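Household Measurement and Kitchen Records
Unit 3: Standard Measures and Written Recipes
Flultness College, Department of Domestic History

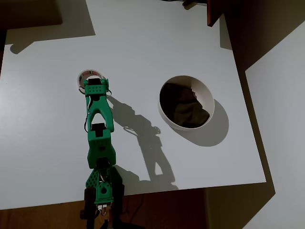 Purpose of this unit

Students will examine how home cooks recorded quantities before standard cups and spoons were in common use, and how those records changed once measuring tools became cheap. The unit takes two class meetings. The reading packet should be finished before the first.

Background

Early household recipe books were written for people who already knew how to cook. A writer could ask for "butter the size of an egg" or "flour to make it stiff" and expect to be understood. The instructions worked within one kitchen, where the same bowls and teacups were used from year to year. They worked less well when a recipe was copied and sent to a relative in another town.

Printed cookbooks put pressure on this practice. A publisher selling to strangers needed amounts that meant the same thing in every house. Level measurement, in which the top of a cup or spoon is scraped flat with a knife, became a regular part of cooking instruction. Weighing remained usual in many bakeries, and in some countries it remained usual at home as well.

The Howells Manuscript

The main source for this unit is the Howells manuscript, a family recipe book of 105 leaves kept in the Prerirholm collection under shelf number 2389. It contains the work of at least two writers. The first gives almost no numbers. The second adds amounts in the margins, at times correcting the first, and in several places writes "my cup" beside the figure.

Students should take note of the following points as they read:

Vessel names. The words "teacup," "coffee cup" and "gill" appear close together and should not be treated as equal.

Heat. Oven heat is described by time and by the browning of paper or flour. No degrees are given.

Order of work. Ingredients are named as they are needed. A separate list at the head of the recipe appears only in the later hand.

Written assignment

Choose one recipe from the first hand and prepare a modern version of it. State each amount in both volume and weight. Attach a note of one page explaining how each amount was reached, and mark clearly any amount that is a guess. Work without a note will be returned unmarked.

Reading

Dafis, Iolo. "My Cup and Yours: Margins in the Howells Book." Skolliso Papers in Household History. Copies are held at the reserve desk and may be borrowed for three hours at a time.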